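Lastix Finishing Systems
Product page: Lastix 800 Leather Conditioning and Staking Unit

Overview

The Lastix 800 is a through-feed conditioning and staking unit for small and mid-sized tanneries. It takes crust leather after drying, returns moisture to it evenly, and softens it mechanically in a single pass. The unit is manufactured at the Lastix works in Wivdale and is supplied to tanneries, contract finishers and training institutes.

The machine was developed for plants that process mixed lots. Many finishing shops handle sheepskin in the morning and bovine sides after lunch, and the time lost in resetting a conventional staking machine can be considerable. On the Lastix 800, the pin plates, belt tension and spray rate are changed from one control panel, and settings for each article can be stored and recalled by name.

Suitable materials

The unit accepts the following:
Sheep and goat crust, chrome-tanned or vegetable-tanned
Bovine sides for shoe uppers, upholstery and small leather goods
Splits, provided that the edges have been trimmed
Chrome-free crust, with the low-temperature setting selected

It is not suitable for wet blue, for sole leather, or for hides with the hair on. Customers who wish to process exotic skins should contact the Wivdale office before ordering, as a different belt is required.

How the unit works

Crust enters on a mesh belt and passes beneath two spray bars, which apply a fine mist to the flesh side. It then travels through an enclosed resting zone, where the moisture spreads through the thickness of the leather. At the end of this zone the leather meets the staking head. Upper and lower pin plates flex the fiber structure in stages, from light to firm, so that loose areas such as the belly are not overstretched before the back has begun to soften.

The operator may bypass the spray section when leather has already been conditioned elsewhere in the plant. Staking pressure is set separately for the entry, middle and exit zones.

Technical data

Working width: 800 mm
Machine weight, without stand: 674 kg
Stored article programs: 232
Water supply: filtered, softened
Electrical supply: three-phase, configured to order
Belt: replaceable mesh, two grades
Noise enclosure: optional

Full installation drawings are provided with each quotation. The floor must be level, and clear access is required on both long sides for plate changes.

Experience in service

The Khumalo tannery, which produces glove and garment leather, was among the first to install the unit. In its first season of use the plant passed 3,394 skins through the machine and kept a written record of each lot. Radomír Holub, applications manager at Lastix, reviewed those records with the finishing team and revised the recommended settings for thin goat crust as a result. The revised settings are now loaded on all new machines – existing customers may request them free of charge.

The records also showed that uneven results were most often traced to the condition of the crust on arrival. Leather that has been stacked too soon after drying holds more moisture at the center of the pile. Lastix recommends that crust be hung or laid out singly overnight before it is conditioned.

Water and spray additives

Only softened water should be used in the spray circuit. Hard water leaves deposits in the nozzles and can mark light-colored leather. Wetting agents may be added at the rate stated by the chemical supplier, but oils, dyes and finishing resins must not be introduced into the tank. The circuit should be drained at the end of each shift and flushed with clean water once a week.

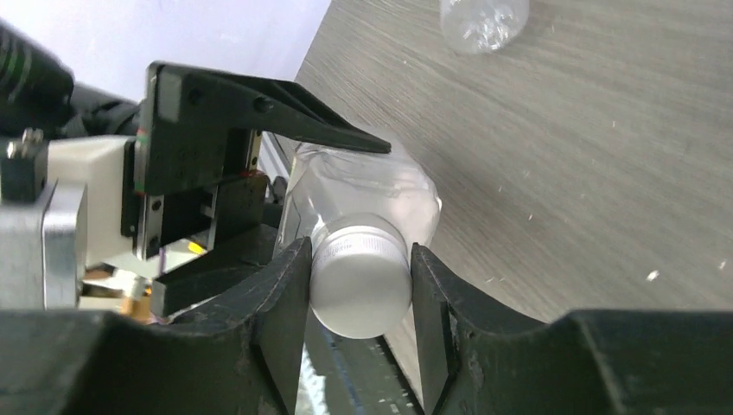 Maintenance and spare parts

Pin plates should be inspected monthly for bent or worn pins. A damaged pin will leave a visible line in soft leather and should be replaced before the next lot is run. Belts, nozzles, pins and seals are held in stock at Wivdale and at the Zallside service depot. The depot also rebuilds staking heads on an exchange basis.

Operator training is included in the purchase price and takes place at the customer's plant after commissioning. Further courses are held at Zallside each February and cover plate setting, moisture measurement and fault finding.

Ordering

Quotations are prepared on request. Please state the type of leather, the usual thickness, the number of skins or sides processed per shift, and the electrical supply available at the site. Customers may also send sample crust to Wivdale for a trial run – the samples are returned with a written report of the settings used.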